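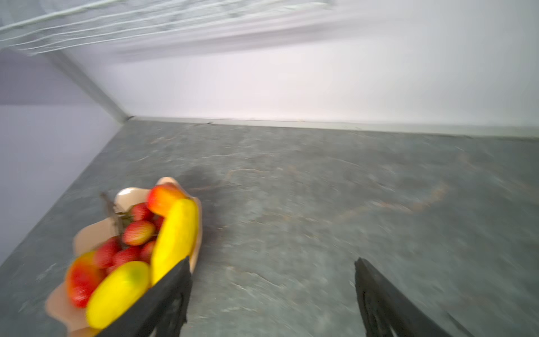

Artificial fruit in a tan tray on a stone counter.

Nosstead Display Fruit, Mixed Set

Full-size artificial fruit for kitchen counters, store shelves and photo work. The set includes apples in red and yellow, a bunch of red grapes on a dark stem, a yellow papaya with a green stem cap, and a lychee cluster on brown twig stems. Trays and bowls are sold separately.

Item no. 1648
Price: $155 per set
Ships in 7 business days

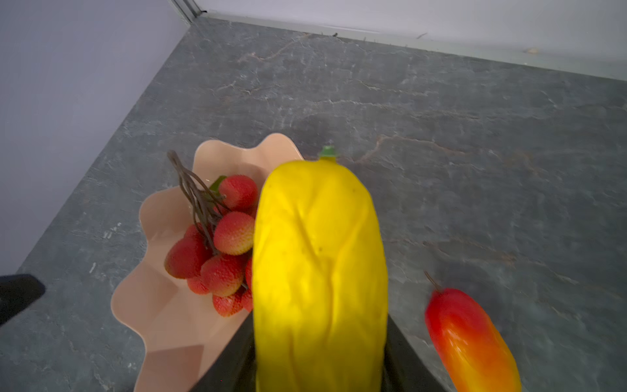

Wipe with a damp cloth and let dry before stacking. Do not use bleach or glass cleaner – both will dull the color. Keep out of direct sun when stored. Not a toy and not for use with food.

Single replacement pieces can be ordered from April on. For store orders of 9 sets or more, write to Kosmas Psarras at the Nosstead sales desk.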